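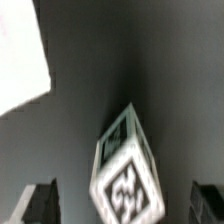
Wonel Core Store: relabeling and reshelving
Progress report to the Sumampouw Fund, second reporting period
Prepared by Hafiz Majimbun, collections manager

1. Status

Work is on schedule for aisles A through F and behind schedule for the annex. All boxes in the six main aisles have been moved off the old timber racking, checked against the paper register, given a new label and placed on steel shelving. The annex has been emptied but not refilled. Spending is within the approved budget except for the label stock line, covered in section 5.

The period ended in September. Entries made in the register after the end of the month are not included here and will be carried into the next report.

2. Register and database

The paper register was kept in three different formats over the life of the store. The earliest volumes give the borehole name, the depth interval in feet and the name of the driller. The middle volumes use meters and add a box number. The latest volumes drop the driller and add a shelf code, but the shelf codes refer to a layout that was changed before the volume was full.

The database now holds one record per box. Each record carries the borehole name as written, a normalized borehole name, top and bottom depth in meters, the original depth entry as text, core diameter, condition grade and shelf position. We kept the original depth entry as text because converted values from the early volumes do not always agree with the marker blocks inside the boxes. Where they disagree, the marker block has been taken as correct and the record flagged.

Flagged records stand at 55. Most come from the two Gurent boreholes, where the driller restarted the box count after a change of bit and the register did not follow. Of the 55, we expect to close all but eight by comparing adjoining boxes. The remaining eight have lost their marker blocks, and for those the depth will be given as a range.

Duplicate borehole names have been a smaller problem than the original proposal assumed. Only one true duplicate was found. It has been split into two records with a suffix, and the old name has been kept as an alias so that earlier published references still resolve.

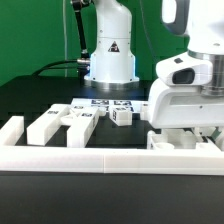
Export from the database to the state survey format has been tested on aisle A only. The export drops any condition note longer than the field allows and gives no message when it does so. Notes have been shortened for aisle A by hand. A fixed vocabulary for condition is in draft and will replace free text before the other aisles are exported.

3. Shelving and floor load

The steel shelving was supplied and installed by Luser under the contract approved last period. Bays were bolted to the slab and tied across the top at every second upright. The load sign on each bay gives the limit per shelf and per bay. The lower of the two governs, and with full trays of large-diameter core the bay limit is reached before the top shelf is filled. The top shelf in those bays has been left for empty trays and packing material.

Floor level was checked before installation. One corner of aisle D was out of tolerance and the uprights there stand on steel shims. The shims were inspected again after loading and had not moved.

The annex slab is the reason for the delay. A crack running from the door toward the drain was found when the old racking came out. The survey engineer's opinion is that it is a shrinkage crack with no loss of bearing capacity, but the building owner has asked for a second opinion before any load goes back. Until that is received the annex boxes are stacked on pallets in the loading bay, two high, wrapped and numbered. The loading bay is dry but not heated, and the shale core should not spend the winter there.

4. Labels

The new label carries the box number in plain characters and a square black-and-white code holding the same number. Nothing else is coded. Borehole name and depth are printed in words so that a visitor without a reader can find a box. The code has to be read at an angle on the lower shelves, so size, border and contrast matter more than the amount of data held.
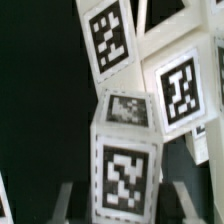

Square markers on the top and front faces of a white cube.

Each box has one label on the short end and one on the lid. The lid label is for use at the examination table, where boxes are laid out side by side and the ends cannot be seen. Both labels are applied from the same sheet in a single pass, and the pair is read back before the box is shelved. Read-back found 19 boxes with mismatched pairs, all from one shift in aisle C, where a sheet had been started from the wrong row. They have been relabeled.

Adhesion on waxed cardboard remains poor. Labels on waxed lids lift at the corners after a few weeks. A staple at each corner holds them but damages the lid, and tape yellows. The present practice is to wipe the lid with solvent, let it dry and press the label with a roller. Results will be checked at the end of next period. 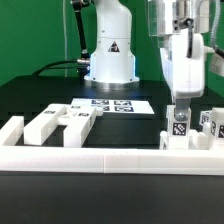
Hazard marking is now separate from box labeling. In the old system a red dot on the box end stood for asbestos-bearing core, raised natural radioactivity or sulfide dust, with no way to tell which. The replacement is a triangular label set apart from the box number, with the hazard named in words underneath. Size was argued over for some time. The small triangle on the front of the white arm, with its black border and dark symbol, is close to what we have adopted: it takes up little of the surface and leaves room on a pale ground around it. The same format will go on the dust extraction housing and the saw guard in the cutting room.

5. Budget

Label stock is over its line. The first batch was bought on price and failed the rub test, and the replacement costs more per sheet. The overrun has been met from the travel line, which was underspent after the planned visit to the Gurent field office was replaced by scanned logs sent by mail. No increase in the total is requested.

Shelving was invoiced at the contract price. Retention is being held until the annex is complete.

6. Work for next period

Obtain the second opinion on the annex slab and, if favorable, install shelving there. Move the shale core first.
Close the flagged Gurent records.
Finish the condition vocabulary and export aisles B through F.
Inspect waxed-lid labels and report the failure rate.
Reopen the examination room to visitors by appointment, mornings only, with main aisle material. Requests for annex core will be held until the pallets are cleared.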